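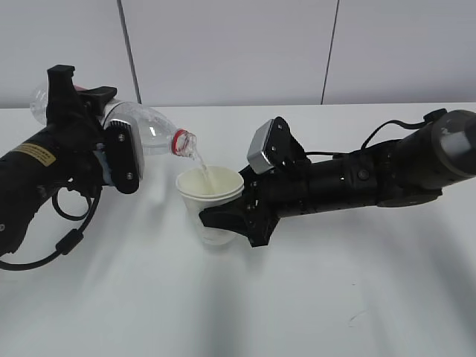 Ticket 307: Paper cups at the water table going soft

Status: open
Site: Hustport, ground floor
Logged by: Elikem Annan

Hi all! We love having water out for Saturday visitors, but I've had two soggy-bottomed cups handed back to me. Happens with the white paper ones from the new carton. The Hayashi cups never did it. Can we swap, or is it how we're pouring?

Update 1
Great catch, Elikem! I went through the carton and found the seams on the top sleeve a bit crushed. Moved that sleeve to the craft cupboard. Please pour slowly, with the bottle mouth close to the rim, and stop well short of the top.
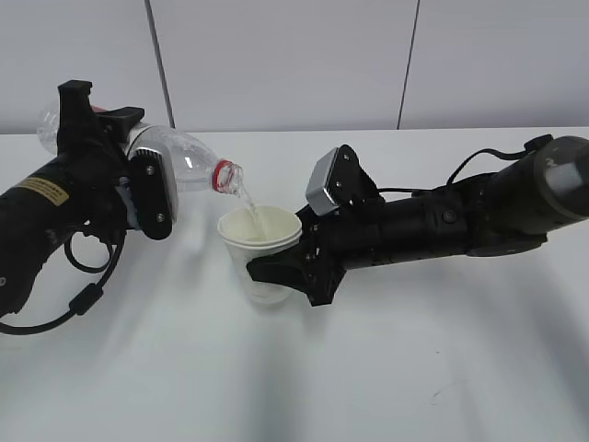
Last changed: Saturday, 4:10 pm

Update 2
Tried a slow pour into cups from the second sleeve and left them for 66 minutes. Bone dry underneath, brilliant! The carton says 380 mL, so there's plenty of room without filling to the brim. Bottles with the cap off should stand upright toward the back of the table, out of elbow range.

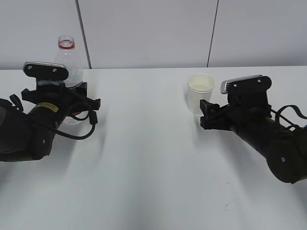 Amerley Issahaku

I'll leave this open until we're through the second sleeve. If you get another soft one, keep the cup and note which sleeve it came from. Colour of the sleeve sticker is enough. Thanks heaps, everyone!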